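Wamstead Orienteering Forum
Club Notices and Discussion

Topic: Junior sponsorship agreement with Hidex – comments invited

Posted by Mei Whitfield
Members are asked to review the proposed agreement with Hidex before the February meeting. The company would cover entry fees and travel for two junior runners over three seasons. In return, the club would place the Hidex name on race shirts and on the start banner at the Cabral Forest event. The selection of runners would remain with the coaching staff.
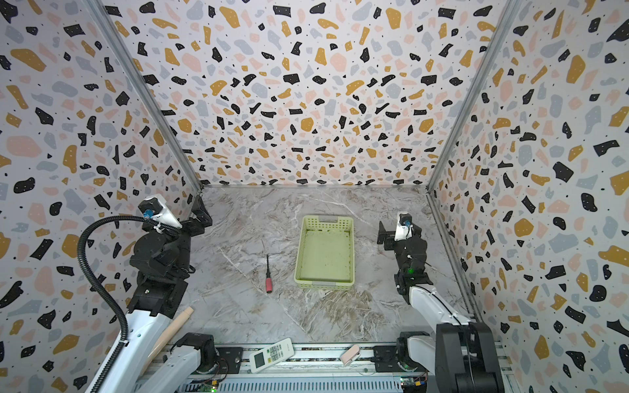 Chun-hung Kan replied:
I support the agreement in principle. I must object, however, to limiting it to two runners. The junior squad has seven members, and several of them train under the same conditions. A shared travel fund would be fairer.

Mei Whitfield replied:
The point was raised with the sponsor. Hidex prefers to follow named athletes through a full season, including the night relay at Bumano. A shared fund would require a new proposal, and the present offer could lapse in the meantime.

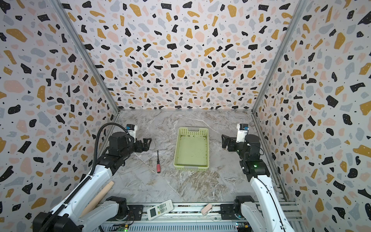

Selection terms (clause 3)

northcontrol replied:
Clause 3 states that a runner who misses two selection races "may be replaced." It does not mention injury or school examinations. I would ask that both be listed as accepted reasons for absence.

ridgeline904 replied:
I disagree. A long list of exceptions will make the clause hard to apply. The coaches have always used their judgment in such cases, and the word "may" already allows for it.

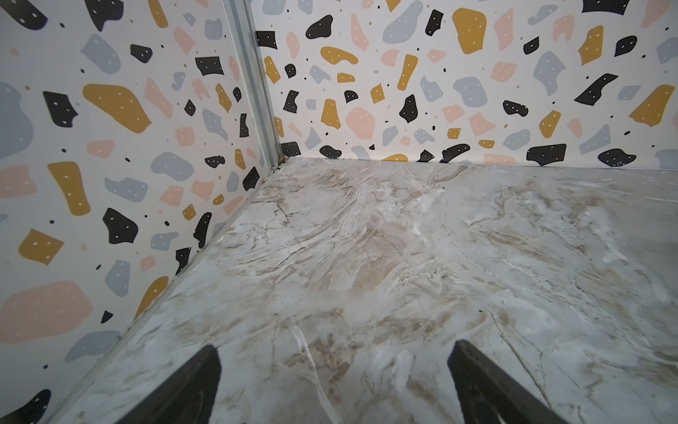
Light-colored terrazzo pattern with a marble-effect floor

Chun-hung Kan replied:
Judgment is acceptable for club races. Where money is involved, parents are entitled to written terms – one added sentence on injury would be sufficient.

Mei Whitfield replied:
A sentence on injury and examinations will be put to Hidex. The number of runners stays at two in the draft, and members who oppose this may move an amendment at the meeting.
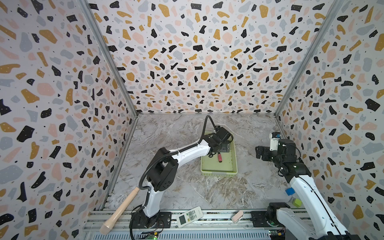
northcontrol replied:
Thank you. I will second an amendment if Mr. Kan wishes to move one. Please also confirm whether juniors may keep their present shoe suppliers under clause 5.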